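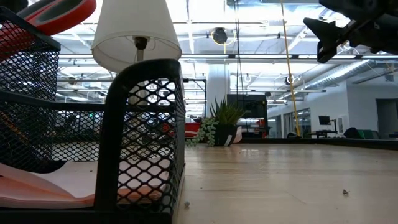 Magazine > Features > Technology

Features | Interviews | Workshop | Back issues

Teaching by the desk-load

Humaira Mohmand wants 300 good examples of a desk being tidied. By the end of January she had 264 recordings, and 238 of them were fit to use.

She runs data collection at Satti, a small firm working on a learning system called Lustine. The idea is plain enough. A robot is taken through a job many times over, and the system learns from the recordings instead of from written rules. The job in this case is clearing up stationery.
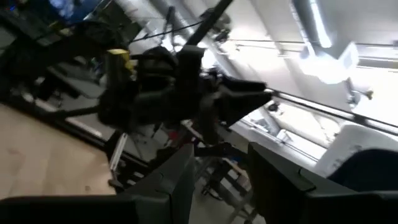
Every recording holds several views of the same few moments. A fixed view shows where things are on the table, while a camera at the wrist moves with the arm and gets the close work. Mohmand checks that the views line up before she keeps anything. "If one is half a second late, the whole example goes," she says.
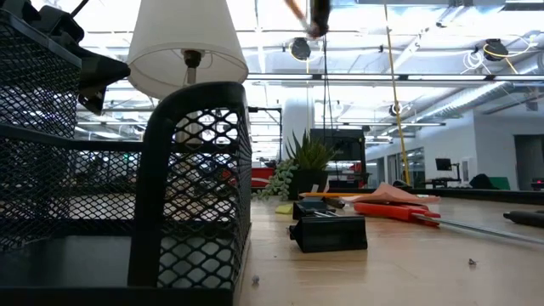
Pencil, sticky note and pink paper on the table, with a long-shafted tool beside them.

The layout changes between recordings. Paper is hard, she says, as it never lies the same way twice. Pens roll. The first batch, made last autumn, was too neat, and Lustine did badly when tested on a real desk at the firm's Illville office. 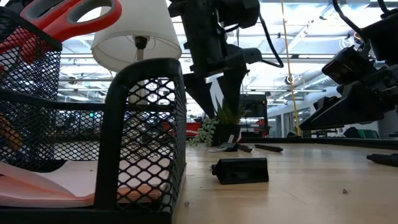 Two arms make it slower. One has to wait while the other finishes, and a new operator needs 11 practice runs before their work is saved. Mohmand still does the early morning session herself – she likes to start at seven.

The next set will be made for Wesent, a supplier of office fittings, and will cover drawers.

Related
Drawers, doors and other hard problems
A morning in the Illville test office
Who checks the recordings?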